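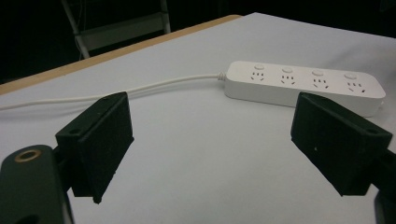
Print this page | E-mail to a friend
Search our site... Go

Visit to the Stilteck open day, 27/01/2019

We arrived at Stilteck with the bus, a group of 9 persons from our evening course in home electricity. Pendo Nyamweya met us at the gate and gave each of us a paper badge. The entrance was free, but the parking costs 2 dollars.

The first room was for power strips. I did not expect that I would stay there so long. On the tables were white strips with four outlets, and each outlet has its own round switch button. I like this very much, because at home I must pull out the plug of the lamp every evening. Aslı Akyol asked if the buttons become weak after some years. Pendo said that they press them by machine for many days before a model is sold, and she showed us the list with the results.

After that we saw the store room, where 800 boxes were waiting for the truck. It was rather cold there and we did not stay.

Lunch was soup and bread in the canteen — the soup was good, a little salty. Joyce Okoth bought two strips in the small shop, one for her mother. I wanted the long cord but they had only the short one, so I wrote my name on the order paper.

The next open day is in February. You should write to the office before you go, the groups are small.

Ifeoma Danladi

135 shares | 2 comments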